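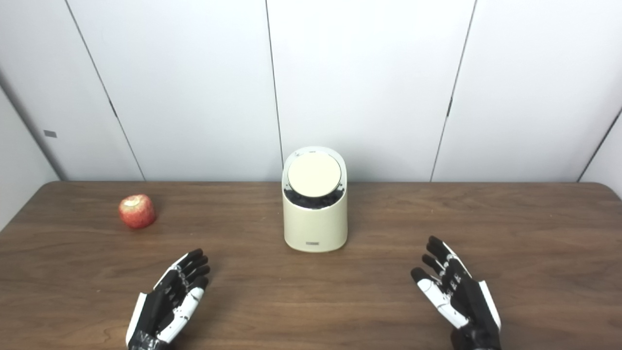 Visit notes: Urnimik software lab, Trellport

Posted 11 Oct 2024

Urnimik opened its Trellport lab to outside developers for an afternoon, and I signed up for the software track. The hardware track had filled up in April. Our group met in the lobby of the McKinnon building and went straight up to the manipulation room.

The setup is a wooden table against plain white panels and a pair of black and white robotic hands. On the table were a red apple and a cream-colored cylindrical device, set well apart. Most of the talk was about what happens between the head camera and the fingers.

Perception

The stack is called Gristora. Each camera image goes through a segmentation model, and every object gets a mask, a rough shape and a confidence score. The engineer running the session put the scores up on a monitor. The apple came in at 94 percent. The device scored lower, and she said pale objects in front of pale walls are still a weak spot. They are adding training images with the lights turned down.

Planning

The planner takes the shapes and proposes grasps for each hand. It keeps 40 candidates, throws out any that would put the two arms in each other's way, and ranks the rest. Which hand gets the job depends mainly on reach. I asked about passing an object from one hand to the other. It works in simulation, but they didn't show it on the real arms.

Replanning was the part I came for. If an object moves more than 2 centimeters from where the planner expects it, the current path is dropped and a new one is computed from the arm's present position. Older versions went back to a home pose first, and that wasted a lot of time.

Control and tooling

Finger control runs in a separate process from the arms, with its own log. The log viewer lines up camera images, joint angles and planner decisions on one timeline, and you can scrub back to any point and rerun the planner with different settings. I would use that part tomorrow if I could. Export is limited to their own file format for now.

The last 19 minutes went to questions, mostly on licensing. The viewer may be released separately. The planner will stay in house. Slides are supposed to go out to everyone who registered.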